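Project Borari: minutes of the method review meeting, April
Posted by Everett Esposito, Plitadby Manipulation Group

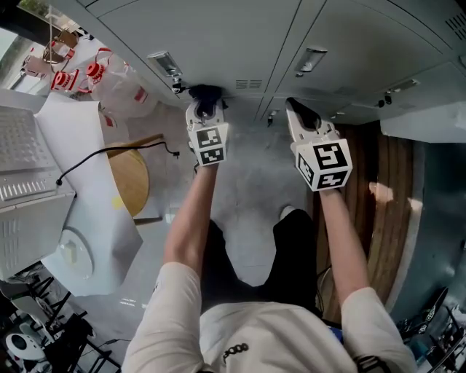 Two-handed capture with marker cubes, cabinet bank. Left fingers closed on soft black item, right fingers open.

Present: E. Esposito (chair and minutes), capture team, policy training team, one observer from Bondberg.
Apologies: hardware workshop.
Meeting opened 10.05.

1. Minutes of the previous meeting
Accepted with one correction. Under item 4, "marker loss" should read "marker loss on both cubes". The single-cube figure was not reported at that meeting and is still outstanding.

2. State of the data set
The set now stands at 1122 demonstrations, all recorded with the hand-held grippers. Of these, 377 were recorded at the cabinets and the remainder at tables. Table recordings are closed. Cabinet recordings continue until the handle task has been repeated with the revised starting position.

The training team asked whether demonstrations with a pause at the start should be trimmed. Agreed to trim to the first movement of either gripper and to keep the untrimmed files. The trimming threshold is to be written into the method note, as it has so far existed only in a script.

3. Pose recovery from the marker cubes
Cube pose is estimated from whichever faces are visible to the head camera, then carried to the fingertips by a fixed offset measured on the bench. Where two or more faces are in view the estimate is stable. Where only one face is in view the tilt estimate can flip between two solutions for several frames in a row.

The flip was found mostly in cabinet recordings, when the operator reaches forward and turns the wrist. Two remedies were compared:

(a) Reject single-face frames and interpolate across the gap. Simple, but it smooths out quick wrist corrections, and these matter at the moment of contact.

(b) Keep single-face frames and choose the solution closest to the previous accepted pose. This keeps the corrections but fails if the previous pose was itself wrong.

The capture team favoured (b) with a limit on how long a run of single-face frames may last before the method falls back to (a). The limit was set at 10 frames for the next processing run. The observer from Bondberg questioned whether a limit in frames was sensible given that the camera rate may change. Noted. The limit will be restated in milliseconds once the rate is fixed.

4. Finger opening
Opening width is at present inferred from the image of the fingers. The estimate is poor when soft material bunches around the tips and hides their edges. Closed-on-cloth and nearly-closed-on-nothing were confused in the held-out cabinet recordings. The training team reported that the policy then tends to release early.

Discussion of fitting a width sensor. The workshop had sent a written comment that a sensor would add weight ahead of the handle. No decision. The capture team is to label a subset of soft-item recordings by hand so that the size of the error can be stated before any hardware is changed.

5. Comparison of training conditions
Policy A was trained on table recordings only, policy B on table and cabinet recordings. Policy B was better on cabinet tasks and slightly worse on the table sorting task. The loss on sorting was within the spread between training seeds and should not be reported as an effect. Further seeds are to be run before the result goes into the draft.

It was pointed out that both policies were evaluated with the Ostrowski arm pair at one fixed height. Operators differ in height and reach, so the viewpoint in the recordings varies more than the viewpoint at evaluation. Agreed that the draft must say this in the method section and not only under limitations.

6. Recording conditions
Direct sunlight on the cubes washes out the pattern and detection drops. Recordings with a washed-out face are to be marked at the time of capture, using the existing lighting field in the log. Changing the print to a matt stock was suggested and left with the workshop.

7. Actions
Capture team: hand labels for soft-item subset; lighting field completed for all new recordings.
Training team: processing run with the combined rule under item 3; further seeds for policies A and B.
E. Esposito: single-cube marker loss figure; trimming threshold into method note; revised text for the draft.
Workshop: reply on matt print and on re-measuring the fingertip offset.

8. Any other business
The bench offset has not been checked since the finger pads were replaced. Recordings made after the replacement are to be held back from training until it has been.

Meeting closed 11.40.

Recent items
Project Borari: minutes of the previous method review
Method note: fingertip offset, bench procedure
Ostrowski arm pair: booking and evaluation slots
Plitadby reading group: pose ambiguity in planar markers
Bondberg visit: programme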